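Wenn die Küche nach Feierabend noch arbeiten muss

Im Haus Lammers teilen sich 13 Parteien eine Küche. Sie liegt im Erdgeschoss, hat zwei Herde und ein Fenster zum Hof. Wer hier einzieht, bekommt trotzdem eine eigene Kochnische in der Wohnung, mit zwei Platten und einem Spülbecken. Benutzt wird sie vor allem am Morgen.

Karthik Bhuiyan wohnt seit fünf Jahren im zweiten Stock. Er kommt meist gegen halb sieben herunter und setzt Reis auf. "Oben koche ich Kaffee, unten koche ich Essen", sagt er. Im September hat er angefangen, die Einkäufe für die gemeinsamen Abendessen zu übernehmen. Pro Person zahlen die Bewohner dafür 10 Euro in der Woche, Getränke gehen extra.

Gemeinschaftsküchen waren lange eine Sache von Studentenwohnheimen. Inzwischen planen auch kleinere Genossenschaften damit, vor allem dort, wo der Quadratmeter teuer ist. Das Büro Skaltico, das den Umbau bei Lammers entworfen hat, strich in jeder Wohnung fünf Quadratmeter Küche und legte einen Teil davon unten zusammen. Der Rest wurde Abstellraum, den es im Altbau vorher kaum gab.
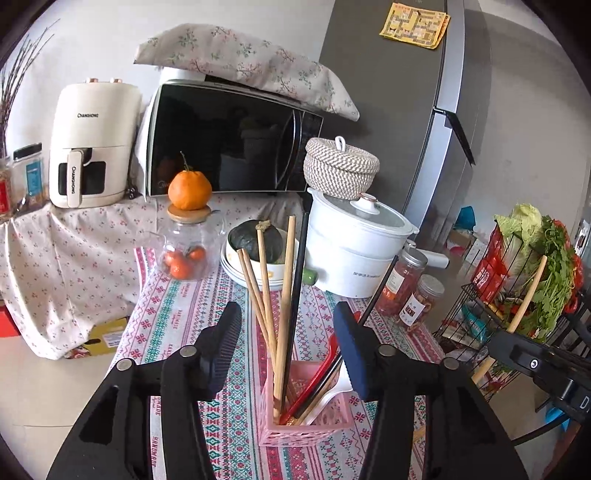 Streit gibt es über das Übliche. Wer den Backofen benutzt, soll ihn auswischen, und im Kühlschrank gilt ein Fach pro Wohnung. Gewürze, Öl und Mehl gehören allen. Eine Zeit lang hing ein Putzplan an der Tür, er wurde nach einem Winter wieder abgenommen - die meisten hatten ihn ohnehin nicht gelesen.

Teurer als gedacht war die Lüftung. Die erste Anlage schaffte es nicht, wenn auf beiden Herden gebraten wurde, und der Geruch zog bis unters Dach. Die Nachrüstung kostete jede Partei 555 Euro. Zwei Haushalte wollten zunächst nicht zahlen, weil sie unten fast nie kochen. Man einigte sich auf Raten.

Bei der Genossenschaft Tinon, ein paar Straßen weiter, steht ein ähnlicher Umbau an. Dort soll die Küche ins Dachgeschoss, mit Terrasse. Bhuiyan hat sich die Pläne angesehen und hält den Weg mit den Einkäufen für zu lang.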